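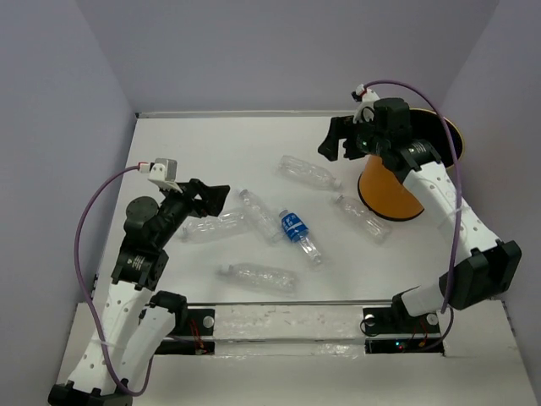

1/ Wearing the new Renier for a month now. It's a mechanical alarm watch, hand-wound, two crowns, and it has woken my entire household except me.

2/ Background for newcomers: I swore off buying watches in June. I then bought a watch in June. It was a different part of June, and I'd like that noted.

3/ The alarm runs for 22 seconds on a full wind. Renier calls the sound "a discreet reminder". Set it on a nightstand and it's a wasp in a biscuit tin. Set it on a folded sock and it's lovely. I now own a watch sock.

4/ The crown at 2 sets the alarm, the one at 4 sets the time. I've mixed them up often enough that I was early for the dentist and late for my own lunch on the same day.

5/ Took it to Ehsan Azimi, who has serviced everything I own and disapproves of most of it. He listened to it go off, waited for it to finish, and said, "Well, it's loud." From Ehsan this is a rave.

6/ Timekeeping: gains 3 seconds a day. My old Twal gains 45 and I've defended that watch in public for years, so I won't be taking questions on consistency.

7/ The dial is where they've earned the money. Grey with a bit of grain to it, thin printed numerals, an alarm hand in a dull orange that you can find without your glasses. No date. I have a phone for dates, and a wife.

8/ The strap is another matter. It came on leather so stiff it stood up by itself on the bench. I swapped it for an old Imus canvas one and the colour is wrong but I can bend my wrist again.

9/ Dima Awwad asked me why I didn't get the Budness instead, same idea for less. Fair. I tried one on. The alarm hand jumps when you push the crown back in, so you set 6:30 and get whatever the watch feels is close to 6:30 – and I already live with a cat.

10/ Would I buy it again? Yes, though not at full price, and I'd ask the shop to let it ring before I paid. They didn't offer. I think they knew.

11/ Winding it now for the morning. Both crowns. Sock in position.

Comments (4)

marg_onthedial: The sock is standard practice. Mine lives on a tea towel.

lugwidth: Is the case thick? Sounds like it might be a hockey puck.

Dima Awwad: My Budness was four minutes out this morning and I have never felt so rested.

tickedoff_tas: you said no more watches. I have the screenshot

87 likes · 12 shares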